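# Fitting and removing a plush charm on a backpack zipper

Polholm bag notes, sheet 11. Applies to any daypack with a top zipper and a charm on a metal ring and clip. The Nikthorpe sheet covers charms tied on with cord.

## Before starting

Clear a table and empty the front pocket. Close the top zipper completely. A half-open zipper flexes when the clip is pulled, and the slider can creep along the teeth.

Lay the bag down with the top seam within easy reach. Move the shoulder straps out from under the body so that it sits flat.

## Removing the charm

1. Find the point where the ring or clip meets the zipper. Check whether it goes through the pull itself or through the small metal loop on the slider.
2. Draw the plush away from the bag until the ring stands clear of the fabric. Hold it by the body. Ears and feet are usually sewn on with a few stitches and will not take a load.
3. Keep the bag still and bring the clip gate around to face outward.
4. Open the gate and slide the clip off. If it catches, turn the ring a quarter turn and try again.
5. Comb long pile out of the ring with a fingertip before letting the gate close.
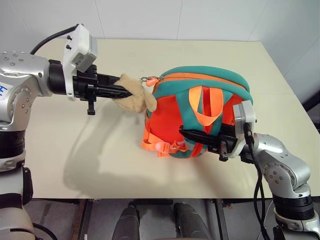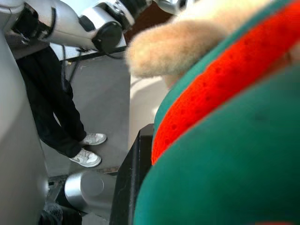

*Step 2, first picture: plush held out to the left of the bag, with the ring and clip beside the orange zipper pull.*

## Refitting

Inspect the ring first. The two coils of a split ring should lie flat against each other. If there is a visible gap, replace the ring; squeezing it with pliers rarely holds.

1. Open the gate and pass it through the slider loop. Use the pull only if the slider has no loop.
2. Close the gate and tug once, lightly, toward the end of the zipper.
3. Run the zipper along its full length and back. The charm should travel with the slider and stay out of the teeth.

If the fur gets caught, stop and back the slider up by a tooth or two. Pull the fibers out sideways. Do not cut them while they are under tension.

## Placement

A charm on the top zipper swings against the face of the bag. On bags with a webbing loop on the front, the loop is a better place for a heavy charm and leaves the zipper free. A light plush can stay on the slider.

Replacement clips are in the Marino parts list under 2,118. Split rings are under 2,738.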